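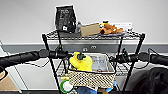 Handlebars, week 2: the new controller is a keeper

Gitdale Bench Notes > Robots > Controllers

Posts Parts Archive Contact

I have been driving the shelf robot from the padded handlebars all week and I'm having a ridiculous amount of fun with it. The ribbed rubber grips are so much nicer on the hands than the bare Stevetti joystick box I used through April, and with the levers sitting just inside the left grip I can keep my thumb on the controls and my eyes on the cart.

The wire shelving is still my favorite test course. Plush toys, a tan cardboard box, a black pouch, a little clear bottle -- soft, stiff and slippery all in one place! I've run 166 picks so far, swapping between the Cedo two-finger gripper and the Bonsu soft one. The Cedo is great on the box and hopeless on the orange-brown plush, where it pinches a fold and lets go. The Bonsu just wraps around it (I cheered out loud). It does struggle with anything down inside the woven basket, where the fingers splay and catch on the rim.

Lag was my big worry. Tanveer Mirani talked me into dropping the smoothing filter from 6 samples to two, and the arm feels like a different machine now -- a bit twitchy near the wire grid, but I'd take that trade any day.

Next up is a wrist camera, as soon as I sort out where the cable goes.

Contact | © Gitdale Bench Notes | Back to top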